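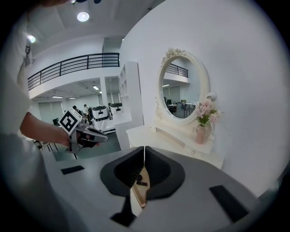 Small dark item resting on a light wood-toned surface.

Istley dressing table, Sodo range. Product code 278. Price 349, mirror inlcuded, stool sold separately.

Painted finish so wipe with a damp cloth, no sprays, no bleach. Width and depth on the size sheet - please measure your stairs first, we can't take it back if it wont go round the landing. Arrives in 2 boxes. Legs need fitting, key in the bag with the bolts. 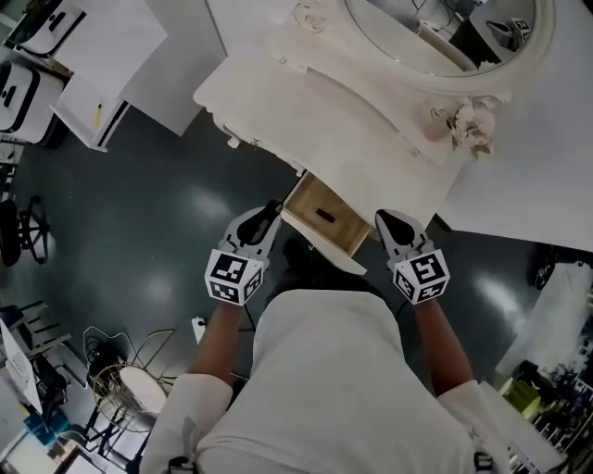
Delivery free on orders over 600, otherwise worked out at checkout. Kisesgate shop collections from 10am, bring your order email. Returns within the month, unused, original packing. Matching Enache bedside back in stock June - ring to put your name down. Touch-up paint also available, small pot only. Spare handles on request.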